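Section 3: Clearing and Handling Tasks (Simulated Room)

Read this before you promise anyone a clean table.

The Drurnetti task pack ships with a rendered room, one arm, and a set of tabletop chores. The sales sheet calls these chores "household-ready." This manual does not. What follows gets the roll task running on your workstation and tells you how to read the results without fooling yourself. If you came looking for a machine to tidy your kitchen, you may close the guide now and pick up a sponge.

3.1 Before you start

You will need:

A workstation that has passed the graphics check in Section 2
The Drurnetti task pack, June release or newer
The Prumance control panel, installed and licensed
An empty results folder with room for 50 saved runs

NOTE: Do not run the pack over a remote desktop. The view will lag behind the arm and you will blame the wrong part.

3.2 Loading the room

1. Open Prumance and choose Tasks, then Tabletop, then Roll.
2. Leave the lighting on Default. The other presets are prettier and make the shadows harder to judge.
3. Set the run limit to 16. You can raise it later, when you trust your settings.
4. Press Load and wait for the status light in the panel to turn green.
5. Switch between the wrist view and both room views. If any of them is blank, stop and reload.

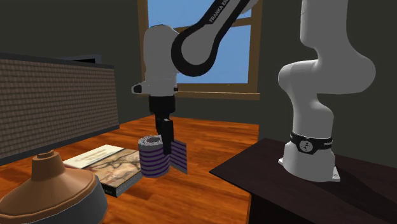 Choosing where the arm should take hold is the step most people rush. The default approach is straight down, and for a rigid block that is usually good enough. Paper goods are a different matter, even simulated ones, and the clutter around them counts as well. With the roll standing upright and a thick book lying directly beside it, the fingers have little room on that side, and on the other side there is a flap of the striped paper to think about. A person would work around both without noticing. The planner will only avoid what you have told it to avoid, so mark the book as an obstacle before the first run.

3.3 Setting the grip

1. In the Grip tab, set the opening wider than the roll. Check the opening in the side view as well as the wrist view.
2. Set closing speed to 3 on the panel's scale. Higher settings save very little time.
3. Set approach height so that the fingertips stop partway down the roll. Contact at the rim alone is weak, and contact at the tabletop will trip the collision guard.
4. Mark every other object on the table as an obstacle. The pack does not do this for you, despite what the older edition of this guide said.
5. Press Save Grip. Closing the tab discards your changes without asking.

CAUTION: The force values in the Grip tab apply to the simulated roll only. Do not copy them to a physical arm. A rendered roll can't be crushed in this release, so a force that passes here tells you nothing about what real paper will put up with.

3.4 Running the task

1. Press Start.
2. Keep your hands off the sliders during a run. Changes made partway through are applied at once but are not written to the log.
3. When the run limit is reached, press Export and name the folder.
4. Watch the saved views before you read the score. Do it in that order.

Step 4 was added at the request of Benvinda Vilela, who tests the pack at our Ultidley office and has watched more of these runs than is good for anyone. Her complaint is a fair one. The score counts a run as a success if the roll ends up inside the target zone. It has no opinion on how the roll got there. A roll knocked over and nudged into the zone by an elbow scores the same as one lifted and set down.
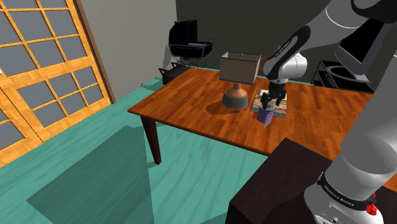
Figure 3-2. Room view, with the gripper over the striped item and the lamp to its left.

Use the room view to judge clearance and posture. It is a poor guide to contact. At that distance it is hard to tell whether an object is resting on the wood or sitting slightly above it, and users regularly report a successful lift that never took place. If you can't tell, mark the run Unclear. The Unclear button exists for that purpose and there is no penalty for using it.

3.5 Reading the score

The summary page gives a single percentage in large type. We asked for it to be smaller. Below it are the figures that matter more:

Stalls: the arm stopped and did not recover within the time limit.
Side contact: any part of the arm touched an object other than the roll.
Regrips: the fingers closed, opened, and closed again.
Operator resets: you stepped in.

A high percentage with a high reset count means that you did the chore. This is the most common result we see in support requests, usually with the resets left out of the message.

NOTE: The marketing figure of 2,000 completed chores was collected with the obstacle list empty. We don't dispute the count. We would ask what else was on the table.

3.6 When the roll tips or unwinds

A roll on its side is a different task from a roll on its end, and the saved grip will not carry over. The loose end is worse. The planner treats the roll and its strip as one body when it picks a target, and it may aim for whichever part is nearer.

1. Press Pause. Do not press Stop, which clears the pose data.
2. Change to the wrist view and find the round end of the roll.

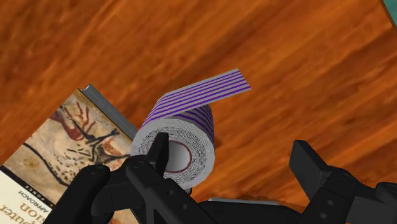

3. Select Re-target and click on the body of the roll, well away from the loose strip.
4. Rotate the fingers until they can close across the roll without meeting another object.
5. Press Resume. If the arm stalls a second time, end the run and record it as a failure.

CAUTION: Do not reset the roll to its starting pose and resume the same run. The log will show a clean pass and you will have taught yourself nothing.

3.7 What a pass means

A pass means that one arm, in one room, moved one roll under lighting that never changes. It is a useful result for comparing two sets of settings. It says little about a bathroom shelf and less about a stockroom.

Győri, the follow-on pack, adds cloth and liquids. Arnaldo Carrilho, who wrote the first draft of this section, wanted it to say that chores would be "within reach" by then. We have left the sentence out until we see the reset counts.

For moving your settings to a physical arm, go to Section 5. Complete the safety checks in Section 4 first, including the stop-button test, and repeat that test every Tuesday if the arm is in regular use.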